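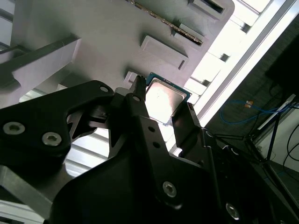 Figure 2. A desktop processor held in a two-finger gripper below a light gray fixture.

4.2 Sweetener claims and shelf behaviour

The reformulated Nerkidico cola went on sale in Vakville in June, in a label the colour of a well-kept lawn. The drink itself remained brown. Its predecessor stayed on the same shelf at the same price, which spared us the trouble of arranging a control and the retailer the trouble of having an opinion.

We surveyed 1000 shoppers at the Lundgren supermarket and sorted their open-ended answers with Clustora. The software proposed 30 themes, several of which were "green" spelled differently. These were merged by hand, over one long afternoon and a good deal of the product under study.

Respondents who mentioned the label tended to describe the drink as natural, light or "sort of herbal." Those who mentioned the flavour favoured a different vocabulary, in which liquorice figured heavily. The two groups overlapped very little. We read this as weak support for the view that packaging colour is judged first and the contents are judged later, at home, by somebody's children.

A follow-up tasting with 100 of the same shoppers used plain cups. Preference for the new formula fell once the label was gone, though participants who normally bought diet drinks were more forgiving, having presumably survived worse. Serving temperature was not controlled as tightly as we would have liked, and the store's refrigerator is discussed in Section 5.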